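Clekora cup-handling set: README

Read this before you load anything. Part of the set was recorded with a fault on the right arm, and those episodes are still included.

What is in the set

The set holds 600 episodes of two-arm tabletop work with cups and mugs, recorded at the Jiltwood workshop in May. Each episode has joint positions and gripper width for both arms, plus video from the fixed cameras. The tasks are moving a cup on or off the low rack, turning a mug by its handle, and wiping with a cloth.

The fault

In 28 episodes the right gripper reports that it is closed while its fingers are still open. The arm then lifts and carries on as if it were holding something. The cause was a connector at the wrist that worked loose when the arm reached down and to the left, which put a pull on the cable. It made contact again when the arm went back to rest, so the start-up check passed every time.

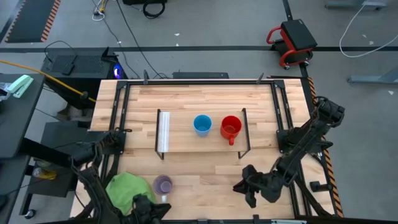

The left arm has the same connector but its cable takes a shorter path, and we found no bad readings from it. Joint positions on both arms are sound throughout. Only the right gripper width is wrong, and only in the episodes listed in faults.csv.

In 2 of the 28 episodes the arm knocked a cup over the edge of the table. The operator pressed the stop button both times and no one was hurt. The second stop was slow – the button had been moved behind a monitor. It is now fixed within reach of the operator's seat.

How to use the affected episodes

1. Leave them out if you are training on gripper width. The loader does this by default.
2. Set keep_faults to true if you want them for fault detection work. The label column marks the first bad reading, checked by hand against the video.
3. Do not try to repair the width values by smoothing. We tried, and the result hid the fault without giving a usable signal.
4. Use the low side view to judge whether a cup has left the tabletop. The view from higher up can be misleading when the lift is small.

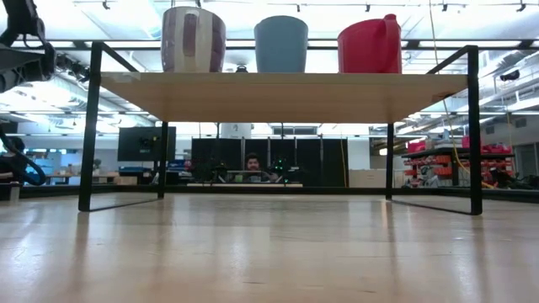 Changes since the first release

The wrist cable has been rerouted with more slack and the connector now has a locking clip. The Bralluso logger compares motor current with gripper width and stops the arm if they disagree. Episodes recorded after this change will go into a separate set named Sandberg.

Known gaps

Motor current was not logged for this set. The times in faults.csv are video times and can be a frame or so out against the joint data.

Contact

Mirjam Aerts looks after the files. Please send her the episode number and the video time if you find a bad reading that is not in the list.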